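Small office refit, are the panel lights worth it?

Skilach
Landlord wants 300 towards swapping the ceiling lights in our room for a warmer sort. July is when he wants an answer. I'm not convinced it will change anything apart from my bank balance.

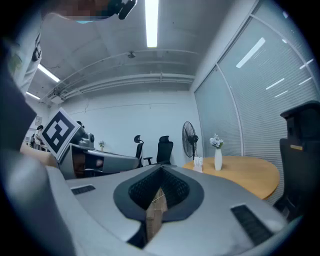 My bigger worry is the desks. We're being told to turn them so they face the wall, and I don't buy it. The pale wooden one on the left already runs towards the far wall, and there's a framed sign or picture hanging over that end that would have to come down if shelves went up. Has anyone done this and liked it?

Delorme
Did it, hated it. Eleven weeks of staring at paint and we turned them all back.

Grema
Delorme, you also put yours behind a door, if I remember the old thread. Ours face the wall and it's fine. Lights matter more. What have you got now?

Skilach
Long fluorescent panels. Grey ceiling, white walls, pipes running diagonally along one side up there.
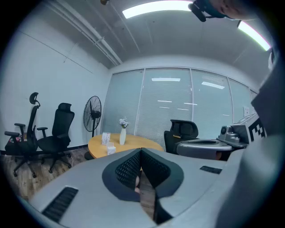

So any fitter is going to charge extra for working near the pipes, or say he will. The quote says 30 minutes a light, which I don't believe for a second.

Darkudach
30 minutes is fair if the brackets line up. They never do. I'd ask who owns the lights when you leave.

Delorme
He does, obviously. So why is Skilach paying?

Grema
Because a warmer light is nicer to work in? Some 31 quid got me a decent desk lamp, mind you, so maybe try that first.

Darkudach
A lamp won't fix a grey ceiling. Paint it white and then see if you still want new lights.

Skilach
He won't allow paint. I'll ask about who keeps the lights and leave the desks alone for now.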